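Gripper swap, round two

Quick one, it's late and I still have to re-zero the left arm.

So. Two sets of jaws on the bench this month. The Clasier ones, which I've been running since May, and the Prostham ones that Murdo Gourlay talked me into over a very long phone call. Murdo has strong feelings about jaws. Fine. I ordered them.

Clasier first. Stiff, grippy, kind of dumb. They close where you tell them and that's it. Great on blocks, great on marker pens, bad on anything with a glossy edge unless you come in dead square. I lost most of an evening to a soap tin that kept squirting out sideways.

Prostham: softer, more forgiving on the approach, but they flex. Ask for a lift straight up and you get up and a bit over. Also the screws are tiny and I dropped 2 of them under the radiator. Gone forever probably.

Price, since somebody will ask: 428 for the Prostham set with shipping. Ouch. Clasier is a lot less but you print your own mounts, and mine took 8 tries becuase I kept forgetting the cable clearance.

Controller side, I moved everything over from Ritchie to Gravero. Ritchie was ok, nice plots, but the gripper current readout lagged and I couldn't tell a light touch from a real squeeze. Gravero's readout is ugly and fast. I'll take ugly. Setup docs are terrible though, half the parameter names don't match the ones in the menu. Keep a notepad.

Force limits next. Start low, like embarassingly low, and creep up. Same closing speed for every object or you're comparing nothing.

Then thin flat stuff, which is what I really care about.
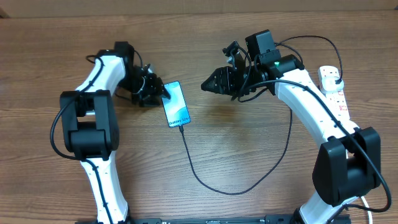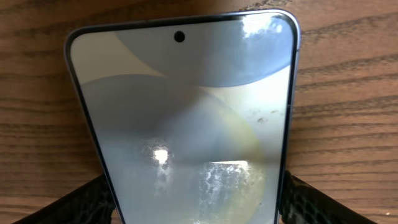 Flat things on a table are the worst case for any parallel jaw, I think. No room to get under, so it's all side squeeze and friction. A box gives you inches of wall to hold. A phone gives you a thin rounded metal edge and that's your lot, so the textured pads have to do all the work, and if one finger lands early it just shoves the thing along the wood. The wrist view helps a ton here, both fingertips and the phone edges in one shot, so I can line up on the sides. The top view is better for keeping track of the charging cable, that long loose curve across the table is exactly the kind of thing a jaw snags on the way in. Want both. Wouldn't give up either now.

Still to do: a proper side by side with the same object list, same start poses, both jaw sets. And ask Murdo if he has spare screws.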